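Visita a la planta de tableros y mesas de Boteck

Fidel Navarrete
6 de mayo de 2023

La jornada de puertas abiertas de Boteck se limita a la nave de acabados y al taller de montaje. La línea de prensado queda fuera del recorrido por razones de seguridad y solo se ve desde una pasarela acristalada. El grupo de la mañana entró a las diez menos cuarto, con calzado cerrado obligatorio y chaleco prestado. La visita duró algo más de dos horas.

Boteck fabrica tableros de mesa en madera clara para oficinas, aulas y talleres. No vende al público. Su cliente principal es Rendix, que monta las mesas con estructura metálica propia y las distribuye. Una parte menor de la producción sale con patas de madera y se monta en la misma nave.

Recepción y acondicionamiento

La madera llega aserrada y pasa primero por la sala de acondicionamiento. Allí se apila con rastreles y se deja hasta que la humedad entra en el intervalo que fija la ficha de producto. El encargado de la sala mostró el higrómetro de pinchos y midió una tabla por testa y por cara. La lectura en la testa fue más baja, cosa normal, y por eso el registro se hace siempre a un palmo del extremo. El control se anota a mano en una hoja sujeta a cada pila y se pasa después al ordenador.

Pregunté por el rechazo. La respuesta fue que depende mucho del proveedor y de la estación, y que agosto es el peor mes por las paradas del aserradero y las pilas que esperan al sol en el patio. No dieron porcentajes.

Mecanizado y formatos

Las lamas se clasifican por tono y por dirección de veta antes de encolarse. El operario trabaja bajo luz difusa y gira la lama dos veces. Se descartan nudos, bolsas de resina y cambios bruscos de color. Las ondulaciones finas se aceptan en toda la superficie; un tablero con la veta completamente recta sale más caro y apenas se pide.

La serie actual se corta en dos medidas de largo, 1.000 y 864 mm. El fondo de la segunda es de 772 mm y corresponde a un pedido de mesas escolares que Rendix renovó el año pasado. El corte se hace con sierra de panel y tope fijo. Cada cambio de formato obliga a cortar una pieza de prueba y comprobar las diagonales con cinta. Vimos un cambio completo, con dos operarios, y la primera pieza se dio por buena.

Las muestras de canto estaban expuestas en una estantería junto a la sierra: canto recto, canto redondeado y bisel inferior. El bisel reduce el espesor aparente pero deja una arista más expuesta a golpes durante el transporte. En el taller prefieren el redondeado.

Lijado

El lijado se hace en tres pasadas, con grano creciente. La última es de grano 180 y se aplica siempre en el sentido de la fibra. Entre pasadas se aspira la superficie y se revisa con luz rasante. La lámpara de revisión es un tubo montado en horizontal a la altura del tablero, sistema sencillo que descubre rayas transversales que desde arriba no se aprecian.

El sistema de aspiración es de Zaidi y se instaló hace dos años. El nivel de ruido en esta zona obliga a llevar protección auditiva y las explicaciones se dieron antes de entrar. Eché en falta un panel con el esquema de la máquina, porque dentro no era posible preguntar nada.

Barnizado

La cabina de barnizado trabaja con producto al agua, satinado, en dos manos. Entre ambas hay un lijado suave para cortar el pelo que levanta la primera. El responsable insistió en la diferencia entre satinado y mate. El mate disimula mejor las huellas, pero en maderas muy claras tiende a dar un aspecto seco. El satinado deja un brillo suave que varía con la posición de la ventana o de la luminaria, y conserva visible el contraste entre las bandas más claras y las tostadas.

La adherencia se comprueba por corte enrejado, con cuchilla y cinta, sobre una probeta de cada lote de 100 tableros. En la mesa del laboratorio había varias probetas con la cuadrícula marcada. El ensayo de manchas se hace con café, aceite y tinta, y los resultados se archivan con la fecha de fabricación.

Taller de montaje y Clodville

La última parada fue el taller, donde se presentan las combinaciones de la gama Clodville. Se trata de una línea para aulas y espacios de trabajo compartido que une el tablero claro con superficies verticales de color liso. La carta tiene cuatro colores, entre ellos un rosa asalmonado mate que, según el comercial, es el más solicitado este año.

El rosa funciona bien con esta madera porque ambos tienen una base cálida. Conviene comparar las muestras apoyadas sobre el propio tablero y con la luz del local de destino. Para el mantenimiento recomiendan paño húmedo y jabón neutro, sin amoniaco ni estropajo.

Datos prácticos: la inscripción es gratuita y se hace por correo. El aparcamiento de visitantes está detrás del muelle de carga. La próxima visita se anunciará en agosto.

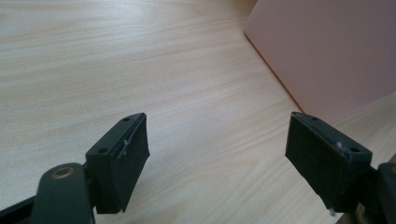

Tablero de madera clara con superficie rosa mate al fondo.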